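Thursday, March 31, 2022
Finds lab notebook, Molldale project

Back on the incised slate pieces from the lower shelf. There are 14 in the box. The old label says they were lifted in 1913 from the rubble under the Dirnton overhang, with no depth and no sketch. I had been putting this off until the low-angle lamp was repaired. It came back on Monday with a new switch and it holds its position now, so no more propping it with the dictionary.

Started with piece 3, the one with the row of short strokes. The 1913 card calls it "scratched, natural." I don't agree. Under the lamp at a low angle the strokes have a clean V section and all lean the same way. Two of them cross an older, shallower line, and the cut edges at the crossing are sharp. Plow or trampling damage on the other pieces looks different: wider, ragged, and it skips over the high spots.

Red bag on the marble top.
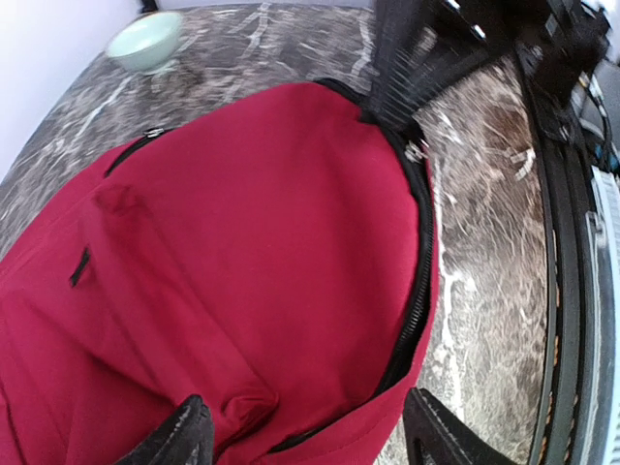 Red fabric bag, black zipper.

Piece 5 has what may be an animal's back and the start of a neck. I traced it twice on separate sheets without looking at the first one. The back line matches. The neck doesn't, and on the second sheet I had drawn in a curve that I can't find again on the stone. Leaving the neck as a dashed line. If anyone else has a free hour, please trace piece 5 before reading the sheets in the folder.

Piece 8 still has lime crust over the left half. Tried the soft brush and distilled water only. A little loose dirt came off and the crust stayed put. I am not going to pick at it. Crust over the lines is the one thing in this box that could give us a minimum age, and there is enough of it for a sample if Cui agrees to run it. Their last quote was for October delivery, so the form needs to go in soon.

Photos: shot each piece from four lamp directions, both faces, scale bar on the left. Magnification 40 for the details on 3 and 5. Went up to 60 on the stroke crossings, but depth of field is poor there and I had to stack. The stacks for piece 5 are bad and need redoing.
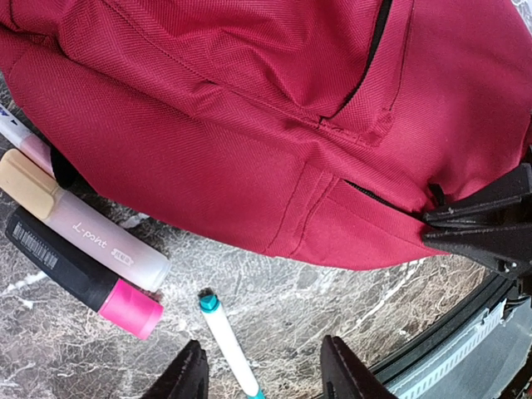
Ran the piece 3 set through Pirnico this afternoon to get the surface model. First try failed on memory. Second try at half size finished and the strokes show well with the color turned off. The profile across strokes two and four comes out nearly the same shape, which fits one tool, but I would want the same profile from a few known modern cuts before writing that down anywhere official. There is spare slate in the yard bin.

Also noticed that pieces 9 and 11 join. The break is old and fits tight. One line carries across it, so the line was made before the break. Bagged them together with a note, numbers kept separate.

To do:
- redo stacks, piece 5
- cut test strokes on scrap slate with flint flake, steel point, quartz
- sample form for Cui, piece 8
- change "natural" to "under review" on the card for piece 3
- order more acid-free tissue, last pack is open

Comments

slatebox: Nice catch on 9 and 11. Did you check 12 against them? Same color and thickness from what I remember.

northtrench: I'd add a used flake to the test strokes as well as a fresh one. The fresh edge cuts much narrower for the first few passes.

slatebox: Traced piece 5 this morning. I get the back line and no neck at all. Sheet is in the folder, face down.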